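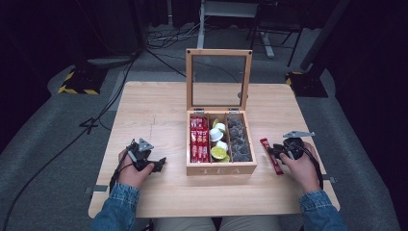 Tutorials > Data Collection > Werimo Hand Grippers > Sorting Tasks

Step 3. Record the tea box task

Before you start, check that both grippers show as connected in the Werimo recorder. Put the tea box in the middle of the table with the lid open. The task is to take one red stick packet at a time from the left compartment and put it back in its place. The left hand stays on its side of the table and the right hand does the picking.

1. Start the recording and keep both grippers still for a moment. The software needs this to align the two hands.
2. Bring the right gripper to the packets. Close the jaws on one packet only. If two come out together, stop and delete the episode.
3. Lift the packet until it is free of the box. It is allowed to tilt in the jaws, we keep those episodes.
4. Return the packet and stop the recording.

In our first set, made at Eltthorpe in February, we recorded 193 episodes. We trained one policy on all of them and it reached 58 percent success. Then we removed 26 episodes where the operator had hesitated a long time over the box, and the same training gave 71 percent. So please move at a steady speed, even if it feels slow.

The round pods are not used in this step. They have their own page, Step 4.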